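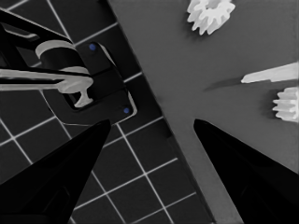 The Neseck cell is a two-arm assembly station modeled in simulation at Irnedwood, used to rehearse how small gears and round parts are picked up and put together. It runs on a scheduler called Medura. Its makers describe it as a stand-in for a physical bench, a claim that has never been well supported.

Setup

Each session starts with a check of finger alignment and camera position. Parts are then returned to their starting places, and the open gripper is moved over a part before any attempt to close on it. The manual allows an offset of up to 2 millimeters at the fingertips. It does not say how that limit was chosen.

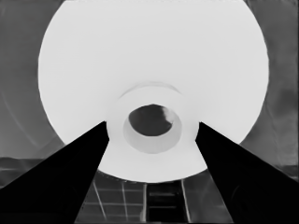

Gripper fingers on either side of the raised ring of a white round part.

Upkeep

Since a simulated cell does not wear, upkeep consists mostly of correcting part models, contact settings and camera views. The Li revision, released in November, replaced the friction values for the white parts. Its notes report that 91 percent of 400 trial grasps were completed, against 79 percent before.
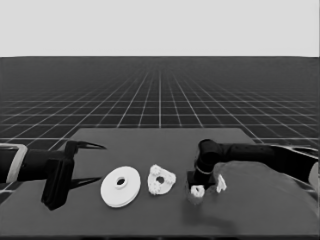
Those numbers should be read with care. The same notes leave out which parts were used in the trials, and failed grasps that were restarted by hand may have been dropped from the count. No results from a physical copy of the cell have been published, so the effect of the new friction values on real parts remains unknown.

Last edited 17 Oct 2026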